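We use cookies to remember your settings and to count page visits. Accept | Manage choices

Middale open day set – README

Wrist camera pictures and arm logs from the drive-swap bench at the Middale open day.
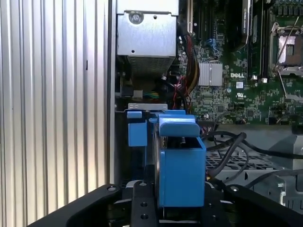 Taking old computers apart with a robot arm is a lovely problem, and the open day was our first chance to let visitors watch it being done a step at a time. We chose the drive swap as the main demonstration. It is a small job that most people understand straight away, even if they have never had the side off a computer. The hard drive sits in a bright blue plastic carrier with a rounded pull tab, and against the grey metal of the case you can pick it out from the back row of chairs. The gripper has to keep a firm hold of the carrier in a tight space, with a second blue latch standing right next to it and cables not far off. People leaned in every single time!

What is in the set

The set has 1,109 stills from the wrist camera, sorted by run. Each run folder also holds a joint log (CSV) and a short notes file, typed up at the bench by whoever was looking after the arm. Spelling in the notes has been left alone.

Folders are named after the bench and then the run, so kurness_014 is the fourteenth run on the Kurness bench. There were 2 benches:

- Kurness: drive swap, arm working by itself
- Urquhart: drive swap, arm guided by a visitor using the hand controller

The Urquhart runs are the messier ones and, to my mind, the more fun. Some visitors went in very slowly and stopped every few centimetres – others dived straight for the tab. If you work on teaching by demonstration, start there.

How the day ran

Each session opened with a short talk, then a run on Kurness, then as many turns on Urquhart as we could fit in. Almost 400 people signed in at the door. The best questions came from a school group who wanted to know how the arm decides it has hold of something (the notes for kurness_021 have our answer, with a sketch in words).

Known problems

- 3 runs have no joint log. They are listed in missing.txt.
- Clocks on the two benches were not matched. Don't line up runs by time.
- Bright patches on bare metal are common, and we have not corrected them.
- Pictures are straight from the camera, with no cropping.

Using the set

Free for teaching and research. Please name the Prernard project if you publish anything. The loader script, prernard_load.py, reads one run folder at a time and skips a missing log with a warning.

Questions, fixes and stories of what you did with it go to Efa Phillips. I would really like to hear from anyone trying a different gripper on the same job – we are planning another open day for March and there is room for a guest bench.

Last updated: 2026-06-13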